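Lending Without a Desk: Item Recovery in a Shared Residence Hall Store

Project report, second-year course in operations and logistics
Submitted Sep 30, 2023

Summary

The Edero residence hall keeps a store of household and leisure items that residents may borrow without asking anyone. Loans are entered on a paper sheet by the door. The project examined how often items came back by the date the borrower had written down, and whether changes to labeling and shelf layout made a difference. The observation period covered 320 loans of 94 items.

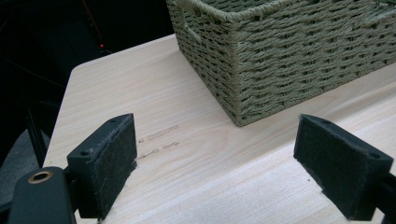 Reading time: 4 minutes

1. Background

Unstaffed lending is common in student housing. It costs little to run, but it depends on the borrower to record the loan, remember the date and put the item back where the next person will look for it. A failure at any of these points is entered as a missing item, although the causes are different and call for different fixes.

The Edero store opened in February with no written rules beyond a request to sign the sheet. By the end of the spring term the sheet listed several items as overdue that were in fact in the room, in the wrong section. The term "recovery" is therefore used in this report for the whole chain: the item is returned, it is placed in its own section, and the line on the sheet is closed.

2. Method

Each item was given a code made up of a section letter and a number. Codes were printed on cloth tape for soft goods and on adhesive labels for everything else. The shelf sections were marked with the same letters at eye level.

The loan sheet was redesigned. The old version had a free text column for the item, and entries such as "the lamp" or "board game" could not be matched to anything. The new version, referred to below as the Plostalach sheet after the hall wing where it was first tried, has fixed columns for code, room number, date out, date due and date in.

Shelves were checked against the sheet at the end of every week. For each open line, the check recorded one of three outcomes: item absent, item present in its section, or item present in another section. Loans shorter than one day were included if they had been written down. Unrecorded loans could not be measured and are outside the results.

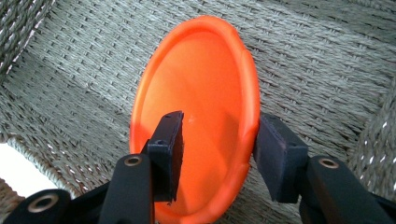 Misplaced items were the largest group in the weekly checks, ahead of items that were absent. They were also unevenly spread. Small gray and brown goods, such as adapters, cable reels and bicycle tools, stayed in the wrong section for longer than anything else. Color appears to matter here. A bright orange disc stands out at once against gray-green wicker, and a borrower who is looking for something else will still notice it and may move it back. A dark adapter in the same position would probably be passed over. The report did not test this formally, but strips of colored tape were added to 18 of the least visible items for the second half of the period, and those items were found in the wrong section less often afterward.

3. Results

Closing the line on the sheet was the weakest step. Many borrowers returned the item correctly and left the "date in" column blank. Before the new sheet was introduced, these lines could not be told apart from real overdue loans without searching the shelves. With item codes, each could be settled in under a minute.

Loans due at a weekend were returned late more often than loans due on weekdays. Large items came back sooner than small ones, which may reflect the lack of space in the rooms. At the final check, 10 items were still unaccounted for. Most of them were in the kitchen section.
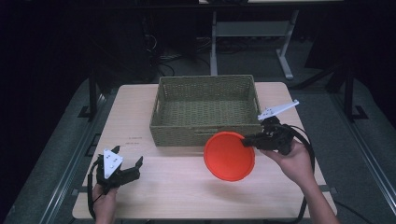
Basket and orange disc on the table

4. Comparison with other arrangements

Two alternatives were reviewed. The Marín hall uses a locked cupboard with a key held at reception. Losses there are low, but the cupboard can be used only during reception hours, and residents described it as inconvenient. The Nokonard hall requires a deposit for every loan. The deposit gives a reason to return the item but adds cash handling, and small items are seldom borrowed at all under this rule.

Neither arrangement was judged suitable for Edero. The value of most items in the store is lower than the cost of the staff time needed to control them.
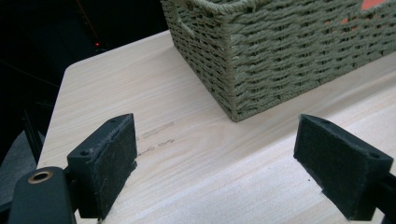

Should borrowers be charged for late returns?

The data do not support a charge. Most overdue lines were caused by an unfilled column or a misplaced item, and a fee would mainly fall on people who had already brought the item back.

5. Limitations

The checks were weekly, so an item misplaced and corrected between two checks was not recorded. The new sheet and the section letters were introduced together, and their effects cannot be separated. Summer occupancy was lower than term occupancy, and the later weeks should be read with that in mind.

6. Recommendations

Keep the item codes and the fixed-column sheet. Move the sheet from the door to the shelf end, where items are put down. Extend the colored tape to all small dark goods. Repeat the shelf check once a month during term, and remove items that have not been borrowed for a full year.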